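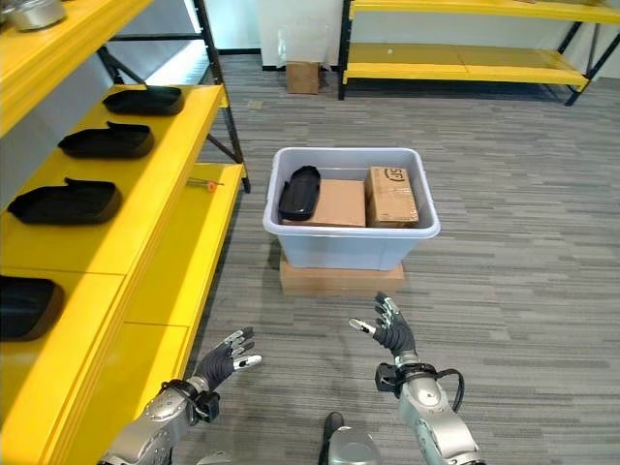 Why should two hands be compared on the same arm before either is chosen for a tote-picking task?

A hand is only as good as the arm, wrist and controller that carry it. When two hands are tried on two different arms, any difference in the results may come from reach, joint stiffness or the timing of the controller, and the comparison cannot be interpreted. Fixing the arm and exchanging the hand removes most of that uncertainty, although the mass of the hand itself will still alter how the arm behaves.

Unit 4: Comparative Evaluation of End Effectors
Course co-ordinator: Siham Sayegh
Notes current as of February 3, 2024

4.1 Purpose of the unit

Students will plan, run and report a comparison of two end effectors on a shelf-to-tote and tote-to-shelf task. The unit uses the Cuvbridge five-fingered hand and the Trendau parallel gripper. Both mount to the Matar arm through the standard wrist plate. Suction tools are covered in Unit 5 and should not be discussed in the report except where the literature review requires it.

4.2 Objects

Two classes of object are used. The first is the shallow black tray with a raised lip. The second is the small cardboard carton, taped or untaped.

The two classes make different demands. A tray leaning against the inner wall of a bin offers its rim to a finger, but the wall restricts the approach on one side. A tray lying flat on a glossy shelf board offers very little clearance beneath the lip, and the gripper must either pinch the lip or slide the tray to the shelf edge before grasping. A carton that fills one side of a bin leaves little room for a jaw to enter between the carton and the wall. Students should expect the ranking of the two effectors to depend on the pose of the object, and should report results by pose as well as in aggregate.

4.3 Camera and viewpoint

Trials are recorded from the head camera. From this viewpoint the forearms and hands enter from below and may hide the object during the final part of the approach. Contact must therefore not be inferred from video alone. Finger current is logged by the Skunholm controller and is to be read alongside the recording.

Bright patches on the yellow shelving can be mistaken for object edges by the segmentation software. Exposure is to be set once at the start of a session and left unchanged for both effectors.

4.4 Procedure

1. Mount the first effector and run the wrist calibration routine.
2. Place the bin on its base and confirm that both arms can reach the far inner wall without a joint limit warning.
3. Set the object in the pose listed on the trial sheet.
4. Return both hands to the ready position, held apart on either side of the bin.
5. Start the log, then issue the grasp command. The time limit for an attempt is 17 seconds.
6. Record the outcome using the categories in 4.5.
7. Complete all poses before exchanging the effector.

Hand tools are to be cleared from the shelves before the arms are enabled. Wrist cables must have enough slack for full rotation and must not cross the palm.

4.5 Outcome categories

Secure: the object is lifted clear of the surface and held until the release command.
Slipped: the object is lifted and then lost.
Displaced: the object is moved but not lifted.
Missed: no contact is registered in the current log.
Aborted: the controller stops the motion. Note the fault code.

An aborted attempt is repeated once. If the second attempt is also aborted, the pose is marked as unreachable for that effector and excluded from the timing analysis, though it remains in the success rate.

4.6 Reference data

The June cohort's data set contains 2,606 attempts and is available on the course drive. Students may use it to estimate variance when choosing a sample size. It was collected with an earlier version of the finger firmware, and its grasp times should not be pooled with new measurements.

4.7 Report

The report is limited to 800 words, excluding tables. State the firmware version, controller settings and exposure value. Present the success rate for each effector by object and pose, followed by the median grasp time. A separate reflection of no more than 500 words is to address one failure category in detail, with reference to the relevant current log.

Reports are submitted through the unit page. Questions concerning bench access should be directed to Siham Sayegh.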